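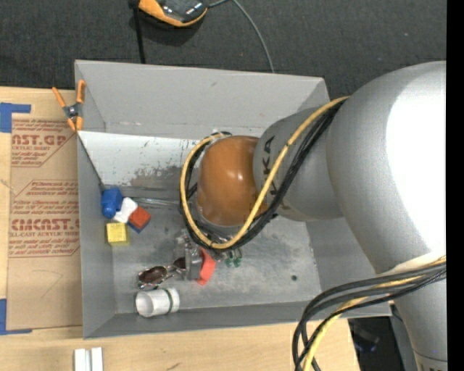 Ilholm Allotment Association
Minutes, February meeting, 7:00 p.m.

Present: Comfort Arthur (chair), Iddrisu Akolgo, Amerley Antwi, Philomena Quaye (minutes)
Apologies: Mohammed-Awal Frimpong

1. Last minutes. Agreed, though Iddrisu does not remember promising to fix the gate and wants that noted.

2. Water. The bill is $232. Comfort thinks the dry fall explains it. Amerley asked how, when the taps were shut off for most of it. No answer. Iddrisu to read the meter on Thursday and again a week later with the taps closed.

3. Compost offer. Drustitz has offered a soil improver said to double yields. Amerley had read the leaflet and found no test results in it, only a drawing of a tomato. The price is $1,000 for the whole site. Philomena asked whether they would treat 4 plots first and leave the ones next to them alone. Comfort to ask. No money to be spent until there is a reply in writing.

4. Waiting list. There are 14 names. Philomena doubts that all of them still want a plot, as some have been on it for years. Letters to go out.

5. Slugs. Copper tape was discussed again. Iddrisu says it works. Amerley used it last year and lost her lettuce anyway. Left open.

6. Any other business. The shed key is still missing.

Closed 8:25 p.m.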